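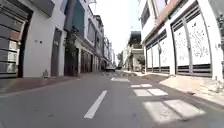
3. Walking the route before you set up

I always walk the whole street once before I unpack anything (yes, even when it's raining), and I'd ask you to do the same. The Fosholm walking guide assumes you know where the kerbs drop and where you can cross, and it won't work that out for you!

3.1 Start at the Brevden end and stay on the pavement. Ours are narrow, so go single file if there are two of you.

3.2 Mark every shutter and doorway on sheet 13. A closed shutter still counts as an entrance, so put it down as one. I use S for shutter and D for door, but Kenneth Tolentino likes little drawings and his sheets are perfectly readable too.

3.3 Note the paint on the road: centre line, crossing blocks, any stripes. If something is faded, write "faded" next to it and carry on. Don't guess what it used to be.

3.4 Pace out the stretch between one crossing and the next. My longest one in Nanddale came to 423 paces, and I lost count twice, so bring a clicker if you've got one.

Note: small things left on the pavement go on the sheet in pencil. They may well be gone by next week.

Caution: do your writing on the pavement, with your back to a wall. Never stop in the road to finish a line, however quiet it seems.

3.5 Copy everything up the same evening while you can still read your own handwriting. Rozália Sokol takes finished sheets until the end of May, and she'd like them flat, please, with no staples.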